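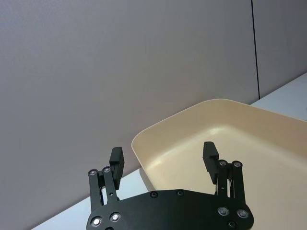 A Morning at the Grodard Mustard Mill
Posted 11 March 2024

My sister and I have been promising each other a trip to the Grodard mill ever since we found out it was still running, and as usual with the two of us it took years to get from the promising to the going. She lives closer and could have gone any time, but she waited for me, which was kind, and then spent most of the drive reminding me how kind it was.

If you've never been to Sundow, it sits down in a fold of the hills and you don't see it until you're almost in it. The road drops, you go over a narrow bridge, and there's the mill on the left with its long brick side to the river. There used to be two more mills farther along the same stretch of water, one for flour and one that ground bark for the tannery. The flour mill is apartments now and the bark mill is a few low walls with a sign. The mustard mill kept going mainly, as far as I could gather, by staying small and not owing anyone money.

The tours run twice on open mornings and cost $9, and you get a jar at the end, so really you're paying for the jar and the talk is free. We parked in the wrong place (there's a gravel lot behind the building, don't use the one by the bridge, that belongs to the church) and came in a bit pink and out of breath just as the group was being handed hairnets. I look terrible in a hairnet. My sister looks like a person in a film about nurses. It has always been this way.

Our guide was Tassanee Somboon, and I would happily have followed her around for the whole day. She started at the mill on the packing line and now does a bit of everything, including the tasting and blending, and she talks about mustard seed the way some people talk about their grandchildren. She had three bowls of it out for us to run our hands through, yellow, brown and black, and asked us to chew a few of each. The yellow was mild and almost sweet, and I thought, well, that's pleasant. Then I chewed the brown ones and waited, and nothing, and then everything! It goes straight up behind the eyes. A man next to me in a very nice raincoat had to go and stand by the door.

What I had never understood is that the heat isn't really in the dry seed at all. You can sniff a jar of dry mustard powder and get next to nothing. It only comes up once the crushed seed meets water, and then you have a little while before it starts to fade again, and the vinegar is what holds it where you want it. Use hot water and you lose most of it. Tassanee said people write in to complain that their homemade mustard tastes of nothing but bitterness, and she always writes back and asks if they used the kettle. I went rather quiet at this point, having used the kettle.

From there we went up a steep flight of stairs to the seed loft, where the sacks are kept. It smells like a hayloft with a bit of pepper in it. They go through a lot more seed than I would have guessed for such a modest place, and she showed us the sieves that shake out the stalks and grit before anything goes near the stones. There's a dust collector in the corner called a Dustotix, as big as a wardrobe, and it was so loud that she had to wait for it to finish a cycle before she could tell us what it was. Before they had it, the loft crew wore scarves over their faces and sneezed all the way home.

The stones are on the floor below, and for me they were the best part. They turn slowly, much slower than I imagined, and the sound is a low sort of grumble that you feel in your shoes. The seed has been soaking overnight in vinegar and water and salt, and it goes in at the middle and comes out at the rim as a thick, speckled paste. A stone weighs 895 pounds, and it has to be lifted off and dressed (that's the word for cutting the grooves sharp again) when it wears smooth. The man who does this comes from out of state and stays at the inn by the bridge, and there are so few people left who know how to do it that they book him a full year ahead. He'll be in again in August, and I'm told you can come and watch if you call first. My sister has already written it on her calendar.

Somebody asked why they don't just use steel rollers, and Tassanee said that they tried, for one season, back before her time, and sold very little of it. The rollers were faster but they ran warm, and it's the same story as the kettle. I liked that the whole morning kept coming back around to the kettle.

After the stones, the paste goes into barrels to rest. It's horribly harsh when it's fresh. We each got a dab on a cracker, and I would compare it to licking a gate. A few weeks later it has settled down and you can taste the seed and the vinegar separately, and a few weeks after that they've become one thing. They keep a board on the wall with chalk dates for every barrel. I asked if they ever lost track and she said yes, once, and that the forgotten barrel was the best they ever made and they've been trying to get back to it ever since.

We were allowed a look into the bottling room from the doorway but not allowed in, and I can't blame them with a crowd like ours. They fill 300 jars on a good day, and every label still goes on by hand. The labels have hardly changed. There's a drawer of old ones in the little museum room, going back through all the different printers they've used, and you can watch the river on the picture get wider and the mill get taller as time goes on.

The museum room is worth more time than we gave it. It has the old order books, in beautiful sloping handwriting, and a stoneware crock with a wooden spoon chained to it that used to stand on the counter of the general store so people could fill their own pots. There's also a letter from a customer, framed, who wanted it known that he had eaten Grodard mustard every day for 51 years and that the last batch was too salty. They wrote back and agreed with him.

Then the shop, of course. We said we'd only get our free jar each, and we left with a bag that needed both of us to carry it. I got the coarse brown, the one with cider, and a tarragon one that I've already half finished, mostly on boiled potatoes. My sister got four of the same thing because she knows what she likes. If you bring back empty jars they take a little off the price, and I wish I'd known, because I have a whole shelf of them at home with buttons in.

We had lunch at Araújo, up the hill from the mill and past the post office. It's a small place, you share tables, and the soup comes in bowls you could bathe a baby in. I had the kale and sausage one and my sister had salt cod with potatoes and gave me the olives. They put a dish of the mill's plain yellow on every table. The couple across from us turned out to have been on the early tour, and the husband had brought his cracker out with him in a napkin, intending to see if it got any milder by dinnertime.

A few practical things for anyone thinking of going. Wear shoes with a back to them, as they won't let you on the stairs in sandals. The seed loft is up those stairs and there isn't an elevator, but you can stay down with the stones and see most of it. Kids are welcome and the ones on our tour loved the bowls of seed, though one little boy put a handful in his pocket and his mother is probably still finding them. Bring a cool bag if it's warm out. And call ahead for the open mornings, since they don't run them when they're short of people, and the message on the phone is more up to date than the notice on the gate.

I made a batch at home the next evening with cold water, like I was told. It's sitting in the back of the fridge with a piece of tape on the lid and I'm not to open it until my sister comes to visit.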